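Productions > Studio Safety > Weekly Checks

Set inspection checklist with comments: palace set, Stage 2, Wesbridge

15th November - by Rania Tahiri

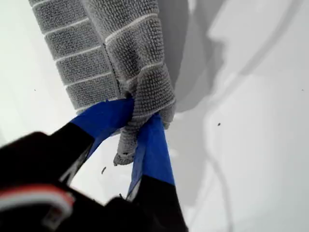
Issue 138, page 2

Checked before the night shooting of the serial. Present: Gyu-bin Han (lighting), Taha Farouk (set building), me.

Main staircase
Handrail fixed on both sides: YES
Steps free of cables: NO
Comment: one cable was crossing the third step. Taha moved it behind the column and taped it. Please look again after every change of camera position.

Balcony for the quarrel episode
Load label visible: YES
Actors informed of the limit: PARTLY
Comment: Dalia Benmoussa has received the information, her stunt double has not. To be done before rehearsal.

Lighting grid
Safety chains on all lamps: YES
2,000 watt lamps away from curtains: NO
Comment: the left curtain in the bedroom hangs too near. Gyu-bin will turn the lamp - I do not accept to move only the curtain, it comes back with every scene.

Candles and oil lamps
Extinguisher in reach: YES
Fire watch named: YES, Ehab Abdel Hamid
Comment: real flame only in the temple scene. All other candles are electric.

Smoke machine
Fluid bottle closed and labeled: YES
Ventilation tested: NOT TESTED
Comment: the key of the fan room was at the Lidcombe office. No smoke tonight without this test.

Exits
Door B free: YES
Door C free: NO
Comment: the throne is again standing in front of it. Same remark as in April.

Open points go to Taha. Signed, R. Tahiri

We use cookies to remember your settings. Accept | Manage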